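How Tardigrades Dry Out and Come Back

Interview, 07/02/2020

Khadija Nasr has worked on tardigrades for 14 years, most of them on a single question: what happens inside the animal when the water leaves. She runs a small physiology group at the Brumer Institute, where the cultures are kept on agar plates in a cabinet set to a constant temperature.

The popular version of the story is that a tardigrade can survive anything. Nasr does not accept it. "An active tardigrade in a drop of water is a soft animal less than a millimeter long," she said. "Heat it slowly to a temperature that a lot of insects put up with and it dies. The records people quote are nearly all for the dry state, which is called a tun."

To form a tun, the animal pulls in its legs, contracts along its length and loses almost all of its body water. Metabolism drops below what most instruments can measure. The speed of drying matters a great deal. If the air is too dry at the start, the outer layers lose water before the animal has finished contracting, and it does not recover.

"We start at high humidity and step down," Nasr said. "Students want to skip the first step. They get a plate of flat, dead animals and then they believe me."

For years the protection was credited to trehalose, a sugar that builds up in brine shrimp cysts and some roundworms. Many tardigrade species turned out to have very little of it. Attention moved to a group of proteins that have no fixed shape in water and seem to form a gel or a glassy solid as the cell dries. The idea is that the glass holds membranes and other proteins in place until water returns.

Nasr is careful about how far this goes. "The glass explanation fits a lot of the data. It doesn't fit all of it. Some of these proteins protect at concentrations where I wouldn't expect a glass, so there is probably more than one mechanism - and different species may lean on different ones."

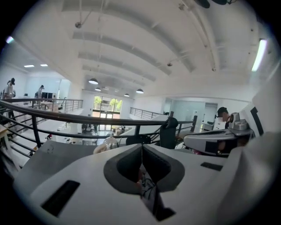 Light gray housing with the dark V-shaped notch at center.

Her colleague Said Ezzat handles the revival tests. In the most recent series he dried 477 animals from one culture line and rehydrated them in batches. An animal was scored as alive only if it moved its legs in a coordinated way. Twitching was not counted.

"Twitching is a bad measure," Ezzat said. "You can get a twitch from an animal that never walks again. We look at one hour and at 24, and the two numbers don't always agree."

Time spent dry has a cost as well. DNA breaks build up in the tun, and the animal has to repair them after it takes up water. Longer storage generally means a slower recovery. Ezzat keeps one set of tuns at room temperature and opens a portion of it every February.

Asked about the claim that tardigrades can live in space, Nasr made a distinction. Dried animals have been exposed to open space in low orbit, and vacuum alone did them little harm. Full solar ultraviolet was another matter, and very few survived the combination. "Surviving is the right word for the vacuum result," she said. "Living is the wrong one. A tun isn't feeding, growing or laying eggs."

The same limit applies to deep cold. Tuns have been revived after cooling to within a degree of absolute zero, but they were doing nothing while they were there.

The group's next piece of work deals with eggs, which have been studied less than adults. Eggs at different stages of development will be dried on the same schedule and followed until hatching. Nasr expects the early stages to do worst.

"An early embryo is dividing all the time and it can't contract into a tun," she said. "Whatever protects it has to be in place already. We have over 200 eggs set aside for the first run, and I'd like to see those results before I say anything else about it."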